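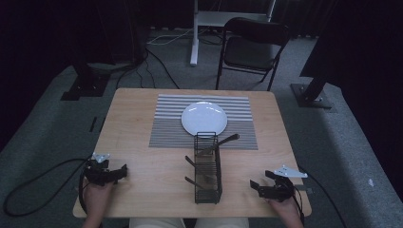 The Droltora wire rack in black, with three utensils in it and a white plate behind.

Droltora wire dish rack review
By Mafalda Louro
3 min read

I bought the Droltora to replace a wide plastic drainer that took up most of the counter next to my sink. It cost $17 at Rowlands and came in a flat box with a paper sleeve. There was nothing to put together.

The rack is tall and narrow, made of thin dark bars with open slots running front to back. Small plates stand up in it well enough. Dinner plates fit too, but they lean, and I would not put heavy stoneware in it. For bigger dishes I still lay out a towel.

Utensils are where it falls short. There is no separate cup for them, so they go in among the bars wherever there is room. Long handles stick out of the top or poke through the sides. My sleeve caught on a spatula twice in the first week. Teaspoons slide straight through to the counter.

Cleaning is easy. I wipe the bars down on Sundays and rinse the whole thing in the tub when it needs more than that. After 8 months the finish has worn at two of the bottom corners, and I have seen no rust so far.

It does not come with a tray. Water drips onto whatever is underneath, and I use an old baking sheet. Ristum sells a similar rack with a tray for a few dollars more. My neighbor Kohei Wada has that one and likes it, though the base is wider and would not fit my counter.

I would buy the Droltora again for a small kitchen with one or two people in it. A family of 4 will fill it after one meal.

Rating: 3 out of 5

Contact | Copyright Nindon Home Reviews | Back to top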